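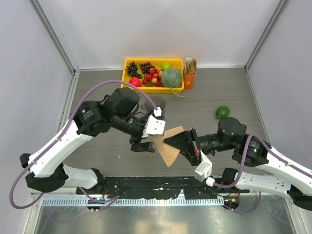

What does the Zelutura two-arm kit offer a school or college lab that a single-arm kit does not?

The main gain is that one arm can hold an object while the other works on it, which allows tasks such as opening a bag that a single gripper cannot do without a fixture.

Evaluation of the Zelutura Bimanual Kit for Bag Handling
Annunziata Parisi
Automation Project, Arkach Technical College, Ovudville

1. Purpose

The department asked for a review of the Zelutura kit before deciding on a second set. The kit is sold as a complete package: two arms, a camera on each wrist, cabling, and a control program called Sala. The review covers setup, control, and performance on one task with soft material. Price was left to the department.

2. Setup

Assembly followed the printed guide and took two lab sessions. The arms mount at the front of the table and reach inward over the work surface. Light wall panels close off the workspace and give the cameras a plain background. Fruit on a yellow tray and other loose items stay on the table during runs, so the arms have to work in a space that is partly taken.

Cable routing was the weakest part of the guide. The purple cables run outside the links and need enough slack for the full range of the wrist. Too little slack pulls on the camera connector. Too much leaves a loop that can catch on items near the arm. The guide gives one drawing for this and no lengths.

3. Method

The task was to pick up a folded brown kraft paper bag, open it, and stand it upright. Folded paper was chosen over a rigid box since its shape changes under the grippers. An operator recorded 300 demonstrations by hand guiding, and Sala was trained on them with default settings. The trained program was then run 57 times. A run counted as a success if the bag stood open without help.

4. Results

The program completed 11 of the 57 runs. Most failures came at the opening step – the second gripper closed on both layers of paper and the bag stayed shut. Picking up the bag was much more reliable. Dropped bags were usually held too close to a corner.

Sala logged 1124 warnings over the project. Nearly all were short delays in the wrist camera feed, and none stopped a run. The log does not say which camera is at fault, so tracing a warning means unplugging one side at a time.

5. Discussion

The success rate is low, but the default settings were not changed and the demonstrations came from one operator. Thinner fingertips would probably help with separating the layers. Zelutura lists a fingertip set as an extra; it was not tested.

6. Recommendation

The kit is suitable for second-year projects if a staff member checks the cable routing first. A second set should wait until the fingertip set has been tried on the same task in April.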